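Skerkton opens its doors to show off a tidying robot

Grirex let the public into its Skerkton workshop one afternoon in April to see a robot arm that, the company says, will one day put away the clutter in your bathroom.

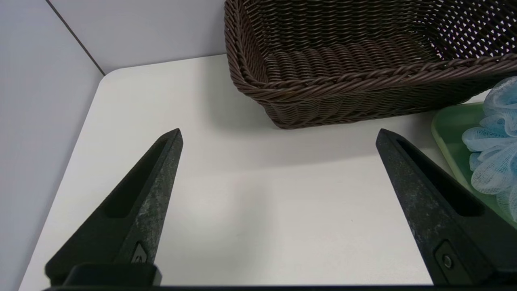
That day looks some way off. Visitors were told at the door that the system, called Claltum, had got through 207 practice runs before the open day. How many of those went well was not on the handout, and the staff I asked did not have the figure.

The job sounds simple enough. The arm has to pick up a bath sponge and drop it in a basket. Most people manage this without thinking, usually while looking for a towel. Claltum is given 30 seconds for each go, and an engineer stands by with a hand near the stop button throughout.

Macarena Sepúlveda, who runs the project for Grirex, said soft things are far harder for a machine to hold than boxes or tins. "It squashes, it springs back, it looks different every time," she said. Fair enough, but the leaflet handed out at the same event promises "a helping hand in every home", and does not mention squashing.

There was no price either. A man behind me asked three times and was told it was too early to say. Grirex does want 3000 homes to sign up for a trial, though it would not say when the trial might start or who would pay for repairs.

A second open day is planned at the firm's Ibarra site.

Last updated: April, 4.30 pm

Related items
Ibarra site to take on more staff
Skerkton bus station ticket machines out of order again
Do we need a robot to fold towels?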